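Jevley Table Cell
Two-arm station for recording manipulation examples
Sold and supported by Dridel

The Jevley Table Cell is a work table with two robot arms, a set of fixed cameras and the recording software needed to turn hands-on tasks into training episodes. It is meant for teams that already have a model to train and need more examples of ordinary handling: picking, placing, pouring, weighing, sorting.

The arms stand on the same table and share one recorder. You can run a task with one arm and leave the other parked, or use both. The operator's desk is alongside the table, with a teach pendant for each arm within reach of the chair. 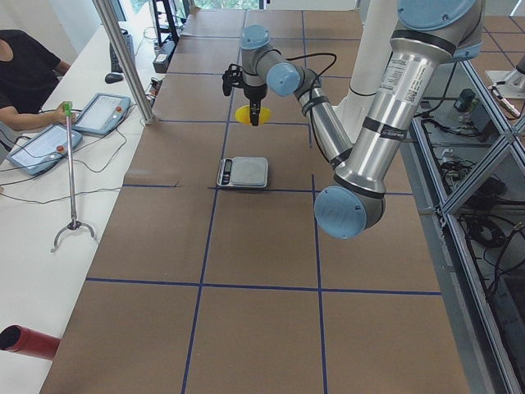 Every episode is saved as joint positions, gripper state and video from each camera on a single clock. The operator marks the start and end and gives the episode a result: done, failed or discard. Failed episodes are kept by default. Many customers train on them, and those who don't can filter them out on export.

Table surface

The top is covered in brown paper and marked off with blue tape. The grid is used for placing objects at the start of an episode. A task sheet names a rectangle for each object, and the operator sets it down anywhere inside the lines. Paper and tape are both cheap to replace. Frayed tape can stay down unless your task depends on a clean background.
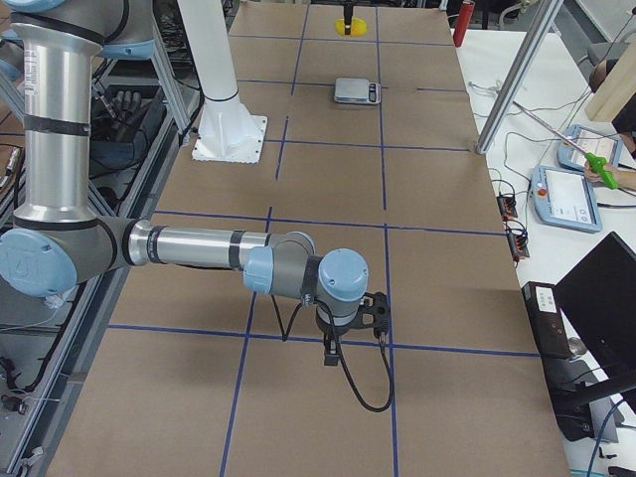 Objects come from you or from our starter list, which is mostly kitchen and grocery items. Anything the gripper can close on and the arm can lift is allowed. Open liquids need a tray, which we don't supply.

Task sheets

Tasks are written in Jekik, the scheduling tool that comes with the cell. A sheet holds the instruction text, the starting layout and the number of episodes you want. "Put the lemon on the scale" is a complete instruction. Sumathi Bangera wrote most of the weighing set, and her 18 sheets are installed on every cell. Edit them freely; your copies are kept apart from the originals during updates.

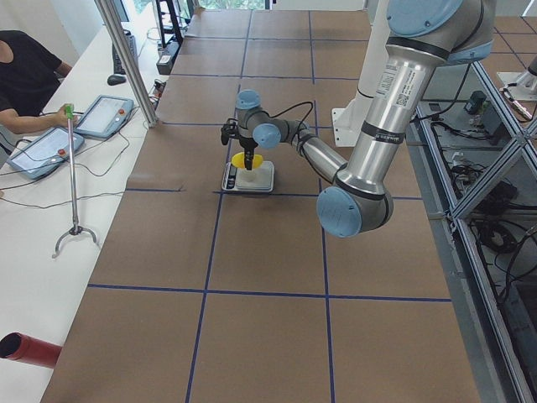
What is in the package

Table and frame, aluminum extrusion
2 arms with grippers and teach pendants
Recorder with Jekik installed
Fixed cameras and mounts
3 rolls of blue tape, paper for the top
Operator training, 2 days on site

Not included: monitor, chair, task objects.

Export

Episodes leave the recorder through Achari, our conversion tool. It trims idle time at either end, checks for dropped frames and writes the files in the layout your training code expects. Close-up views matter most for grasping work, where the fingers hide part of the object from the side cameras.
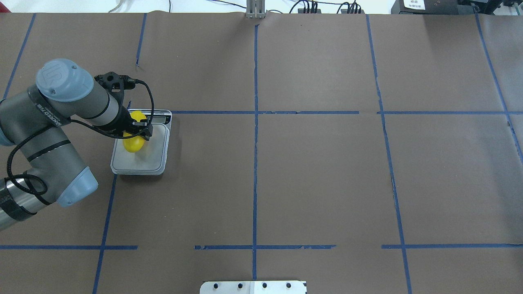 Camera positions are stored with each session, so episodes recorded before and after a camera is moved can be told apart. Recalibrate after any move, and after changing a gripper.

Questions about floor space, power or delivery go to Murali Iyengar at Dridel. Orders placed in July are being scheduled now.

Page updated 2022-08-29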